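**Sorkdale Records Office** | Thursday, July 18, 2019

**1/** The Office has begun moving its paper files into the low cabinets in the second-floor work area. This thread sets out the arrangements for staff and tenants of the building.

**2/** Each cabinet has two doors. Please open both fully before placing or removing a file. A file pushed in past a half-open door tends to catch on the hinge side, and the labels suffer for it.

**3/** Files are to be stored flat, with the label where it can be read. Darker blue is used for closed matters and brighter blue for matters still in use.

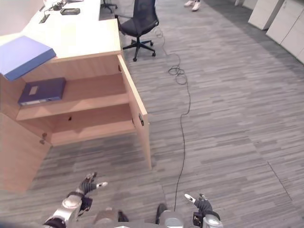

**4/** The transfer covers 122 files from the former Echeverría Street office. Papers for the Mestent and Zistis leases will be moved first, as both are due for review in November.

**5/** Staff are asked not to use the cabinet tops as permanent storage. A file may rest there while its place is being prepared. It should be put away before the end of the working day.

**6/** Cables in the work area should be kept clear of the cabinet doors. Requests for a longer or shorter lead may be sent to Building Services.
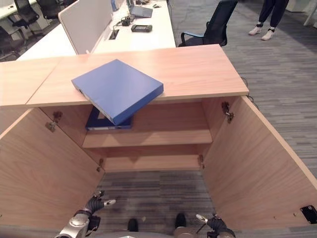 **7/** Shelves are assigned by department. Please do not move another department's files to make room for your own. Additional shelf space may be requested in writing and will normally be granted within 2 working days.

**8/** No file may hold more than 60 sheets under the new arrangement. Larger sets should be divided and marked "Part A," "Part B" and so on, with the same reference number on each label.

**9/** Replacement labels are available at the front desk. The Office has ordered 1,000 and asks that handwritten labels be replaced as files are transferred.

**10/** Files may still be consulted during the move. Requests received before noon will be answered the same day.

**11/** Questions about the transfer should be addressed to Lorena Montecinos, Records Supervisor, at the second-floor desk.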